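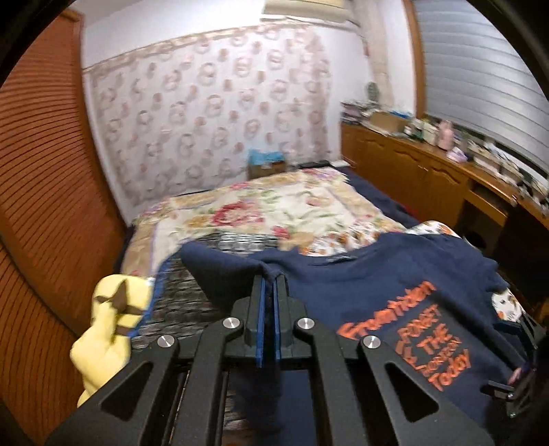 Navy-Shirt mit orangem Aufdruck auf der Rosendecke

Branano, Fr. 5. Juli
Shirts falten auf dem Bett – ich liebe es! Endlich die richtige Höhe, und die Rosen auf der Decke machen gleich gute Laune. Faltet ihr den Aufdruck nach außen?

Tufa
Immer nach außen! Sonst wühle ich morgens ewig. Die Decke ist ja ein Traum, und das gelbe Plüschtier erst!

Groltard
Nach innen, sonst reibt die Schrift. Und bitte am Tisch, auf der Matratze wird jede Kante krumm.

Tufa
Quatsch, meine werden super :)

Irnero
Ich rolle seit Juni, 9 Stück pro Fach!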